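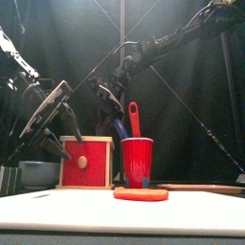

Section 3. Setting out and care of the tabletop set

Before you start, read this section to the end. It concerns the small household items of the Indetti set: the box with the round wooden knob, the cup, the boards and the small pieces.

1. Clear the table and wipe it with a dry cloth. Use a surface that is flat and does not shake.

2. Put the box down first, with the knob facing you. Pull the knob straight. Do not turn it.

3. Place the cup beside the box. If you keep a utensil in the cup, let the handle point up.

Note: The cup is plastic. Do not fill it with boiling water.

4. Take the wooden board in two hands and look at both faces. Small marks on the wood, also pencil marks, do not change how it can be used.
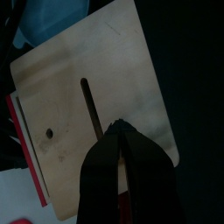 5. Check the slot and the hole with your fingertip. If you feel a splinter, sand the place lightly with paper of grade 200, always along the grain. Then remove the dust — a soft brush is enough.

CAUTION: Do not leave the wooden board in water. Wood that has become wet must dry lying flat, away from the heater, before you store it.

6. Now lay the cutting board in the middle of the table. Leave a free hand's width on each side of it.

7. Put the sponge and the small blocks at the sides, and the taller items, such as bottles, along the back. In this way you do not reach over them when you work.
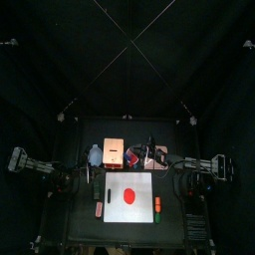 Fig. 3: Cutting board in the middle, sponge and small blocks at the sides, bottle at the back.

Note: The sponge should be squeezed out before it is put on the table. Change it when it begins to smell.

8. After use, return the small pieces to their bag and the boards to the carton. The carton holds up to 3 boards. Do not put heavy things on top.

Spare knobs and sanding paper can be ordered from Hoxha, Rerkville, under part number 79. Please write also the color of your box in the order.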